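3.2 Table setting and food items

Each of the 32 households in the Kullia sample was asked to lay out a snack for one person on a bare table, using whatever plate they would normally reach for. Sessions began in November and ran for 252 hours in total. We recorded where the plate was put down first and on which side the food was placed before serving.

Fruit was the most common choice. In most homes it was set directly on the table, beside the plate – a habit also reported in the earlier Diltemmont survey. For the reference layout we therefore kept to a single plate with fruit to the left and right of it (Figure 4). 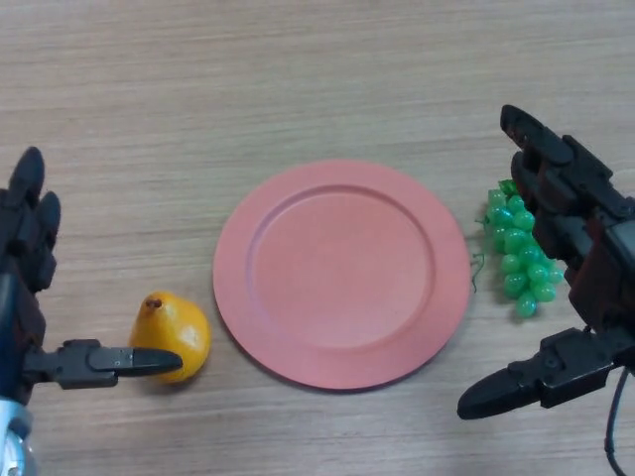
Figure 4. Reference layout: pear, plate and green grapes on a wooden tabletop.

Layouts were coded by side and by distance from the rim. Items touching the plate were coded separately from items with a gap, even a narrow one. Bunches were treated as one item. In 8 homes the plate was moved after the fruit was down, and for these we coded the first position only.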